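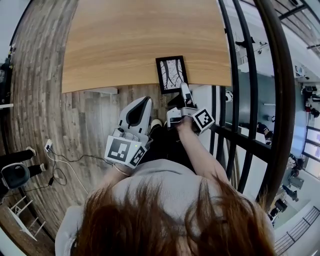

April, workshop book – the Walby armchair

Started just after eight with the kettle on and the back door open, and spent longer than I meant to walking round the Walby chair with a cup of tea before laying a finger on it. I do this with every chair. It's a lovely old thing, low and wide with scroll arms, and it has been re-covered at least twice over the original, once in a bottle-green velvet and once in a beige something that must have been put on in a terrible hurry. The client wants it for the reading corner of the front sitting room, where the walls have gone a soft clay colour, and she'd like it to look as though it has always lived there. Fair enough! I'd like that too.

Stripping

Took the beige off first. Outside back, outside arms, then inside back, inside arms, seat. I wrote the order on the masking tape as I went and I'm very glad I did, as the inside arms were tucked under the inside back on one side and over it on the other. Whoever did it must have swapped halfway through the job. I've kept all the panels, pinned flat and labelled with a laundry marker, but only as a rough guide for the layout. Please don't anyone cut from them. They've stretched along the bottom by a good finger's width and the nap runs sideways on the left arm.

The green velvet underneath came away much more willingly. Long tacks, properly spaced, and a hand-sewn outside back in waxed thread that I was almost sorry to cut. Under that was a layer of hessian, then horsehair, and the horsehair is beautiful – dark, springy, hardly any dust in it once I'd teased it out on the sheet. It's in the two calico bags under the cutting table. If you need the room, move them, but don't put anything on top of them.

Seat measures 761 mm across the front rail, outside to outside, and 666 mm from front rail to back rail. I took both twice, and then a third time after lunch when I'd stopped trusting myself, and they held. The back rail is narrower than the front, as you'd expect, but I'll template that in brown paper and leave the numbers out of it.

Frame

Beech, with a bit of old worm in the back left leg. Dry holes, no fresh dust on the paper I left under it overnight. Treated it anyway. The front rail has had so many tacks through it that the top edge is more hole than timber in places, so I filled it with glue and sawdust and clamped a strip of webbing offcut over the worst of it. It wants the whole night before it takes a new tack. I'm writing that down mostly for myself, as I know exactly what I'm like at nine in the morning with a hammer in my hand.

Right arm joint was loose. Knocked it apart gently, cleaned off the old glue with warm water and a blunt chisel, and put it back together with hide glue and a sash clamp. Checked the diagonals and pulled it over a touch. Both arms now sit level with each other, which I don't think they have done in years, and the client may find she notices it more than the fabric.

Webbing and springs

The webbing was jute, and three strands had gone right through at the back. Replaced the lot with the black and white English webbing. I went for five each way, woven, pulled up until it gave me a proper drum note and then eased back a hair. I know there's a school of thought that says you pull until your arms ache, and when I was younger I pulled until my arms ached, and then I had a rail split on me on a very nice settee and had to ring a very nice man and tell him. So now I ease back a hair.

The springs are fine. I rolled each one on the bench and pressed it flat and let it up again, and only one had a lean to it, so that's gone to the back corner where it will do the least harm. Stitched down with the slipping thread, lashed front to back and then side to side. I haven't done the diagonals yet. I want to see how it settles with the hessian over it first, and there's a decent argument for leaving them off altogether in a chair this shallow, where the seat is meant to be a bit soft in the middle.

Fabric – the long bit

We have been going round and round on this one. There were two left in it by this morning: the Punus, a heavy linen and wool mix in a brownish rust, and the Amance, a flatter cotton weave in a mushroomy grey with a tiny slub. Both samples came from Rahimi and both are large enough to drape over an arm, bless them, so I don't have to do my usual trick of squinting at a square the size of a biscuit and pretending I can see a whole chair.

I pinned the Punus on the right arm and the Amance on the left and left them there all morning. In the early light from the back door the Amance looked gorgeous, very quiet, a real grown-up's fabric. By eleven it had gone a bit flat on me. The Punus did the opposite. It looked heavy first thing and then as the light came round it warmed up and you could see the different yarns in it, and against the clay paint board it looked like the two had been introduced years ago and got on. The reading corner faces west, so it's the afternoon that matters.

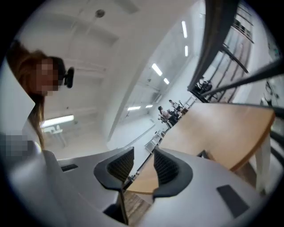
Leaning in at the left edge.

Esmaeil Naseri dropped in on his way back from the timber yard and I made him sit on the stool and give an opinion. He liked the grey. He thought the rust would fight with the rug, and I hadn't thought enough about the rug, to be fair to him. I got out the photo of it and the red in it is bluer than I remembered. So that set me back twenty minutes. We put the rug photo, the paint board and both samples on the floor together and stood over them and argued very pleasantly, and in the end he said the rust would be all right if the piping was something else. I had been planning to pipe it in itself. Now I'm thinking of piping it in the darkest thread of the linen, a sort of tobacco, and leaving the cushion as a plain knife edge so there isn't too much outline going on. He's right that a self pipe in that colour would look like one great big rusty lump.

Rub test: did my homemade version, a white cotton rag over a cork block, 264 strokes on a corner of each. (I'd meant to do 250 and lost my place chatting.) No pilling on the Amance. A little fuzz on the Punus, which brushed off, and the faintest bit of colour on the rag. I'll ring Rahimi and ask whether it can be washed off before making up or if they'd sooner we lined the arm caps. There's a dog in that house, a big soft one, and the arms will cop it.

Quantities

Worked the layout on squared paper with the Punus at its full width. The pattern is only a texture, so there's no repeat to match, but I want the nap running down on the inside back and forward on the seat. The scroll facings can come out of the gap beside the outside back. Bias strips for the piping come out of the tobacco and not the main cloth, so that saves a fair bit. Roughly six metres all up with something left over for a lumbar cushion if she fancies one, and I'd always order a bit more than the paper says. A short length dyed in a different batch is a sad thing to own.

For the Amance it would be a touch less, as it can be railroaded. I've put that layout on the back of the same sheet in case she goes the other way after all.

Things that didn't go well

Broke the tip off the good regulator on a buried tack. My fault entirely, I was levering with it. The spare is in the tin with the curved needles and it's too long for arm work.

Cut the calico for the inside back a bit mean at the top and had to piece it. It won't show under the wadding, but I've marked the join with chalk so I don't run a button tie through it.

The steamer is spitting again. I descaled it last month and I suspect the seal this time. If you're using it on anything pale, run it into the sink for a minute first and keep a towel under the head.

Next

Hessian over the springs once the front rail filler has had its night. Then bridle ties, and the old horsehair back in with a bit of new mixed through it for the seat edge. I'd like a firm stitched roll along the front, two rows of blind stitch and one of top stitch, so that her legs don't feel the rail when she's got her feet tucked up with a book. She did say she sits with her feet up.

Ring Rahimi re colour rub and the tobacco for piping.

Send the client both arms photographed in afternoon light, with the rug in the picture, and tell her we lean towards the Punus, but leave it with her for a few days. She hates being hurried and so do I.

Order: waxed thread, 13 mm fine tacks, one regulator (the 8 inch), a roll of skin wadding. We're low on black bottoming cloth too, and the last of it is spoken for by the ottoman.

Clamp comes off the right arm tomorrow morning. I've hung a note on it.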